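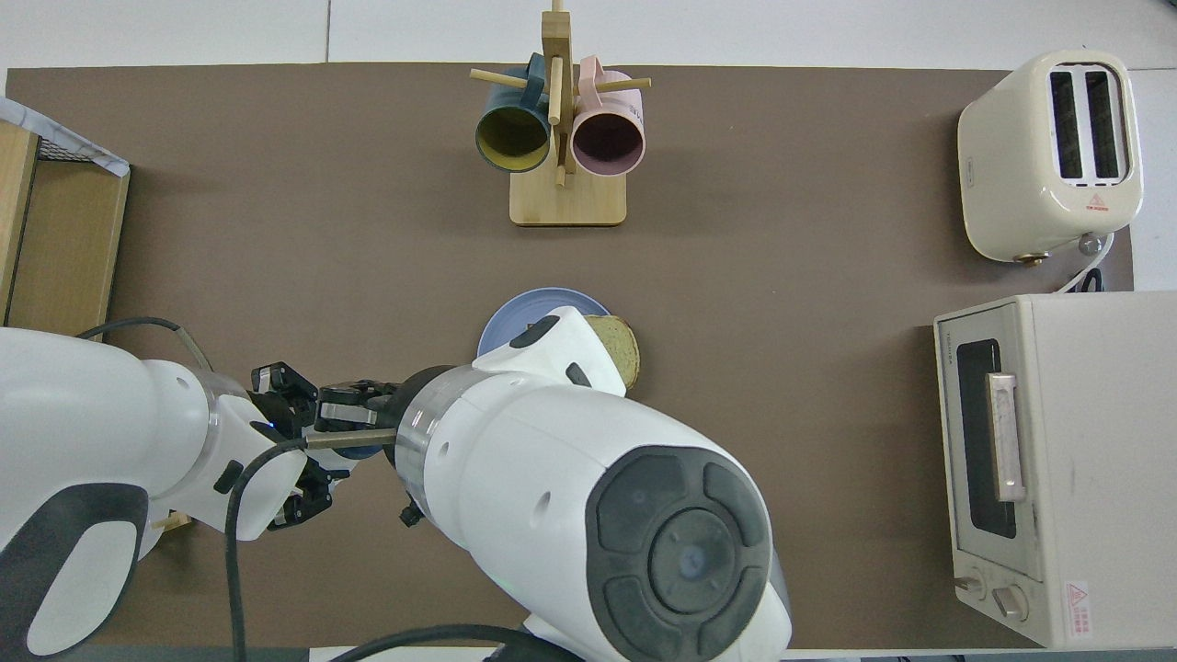 Stevby Mug Tree Review

I bought the Stevby mug tree in October, after the second chipped mug in a month. My mugs had been stacked two high in a cabinet over the sink and the bottom ones stuck inside each other. I wanted them out on the surface, near the toaster, where I use them anyway.

The design is as simple as it gets. There is a flat rectangular base, one vertical post, and horizontal dowels that the handles go over. The wood is light in color. Mine came in two parts, base and post, with one screw that goes up through the bottom. It took a couple of minutes. You need your own Phillips screwdriver.

Mugs hang with the handle at the top and the mouth facing down, so dust stays out. My teal one with the mustard inside and the pale pink one both went on without any trouble. Handles with a wide loop are best. I also have an old Binetti espresso cup with a handle so small it barely fits over the peg, and I gave up on it after a week and put it back in the cabinet.

Stability is good if you load it evenly. With one heavy mug on one side and nothing on the other, the post leans a little when you bump it. It has never tipped over on me. The base has no rubber feet, so it slides on a bare counter. On a mat it stays put.

The pegs are straight, and I would have liked them angled up slightly. The Ryu tree my sister-in-law Janaína Miranda has does this, and her mugs can't work their way off the end. On the Stevby you have to push the handle in close to the post. I do it without thinking now, but guests don't, and one mug has hit the floor because of it. White tile is not kind to mugs.

Size matters too. It takes up less space than a two-slot toaster, but you need clearance on both sides to lift a mug off. I first had it pushed up against the toaster and kept knocking the pink mug on it. Moving it over by a hand's width fixed that.

For cleaning, I wipe it with a damp cloth and dry it right away. The finish has held up, except for one faint ring on the base where I set down a wet spoon.

I'd buy it again for everyday mugs with normal handles. If yours are very large or very small, try one in the store first - the peg spacing is the limit, and it can't be adjusted.

Reviewed by Tarcísio Portela

Related reviews
Ryu Angled Mug Tree
Binetti Espresso Cups, Set of 6
Plilldale Bread Box
Table Mats for Small Kitchens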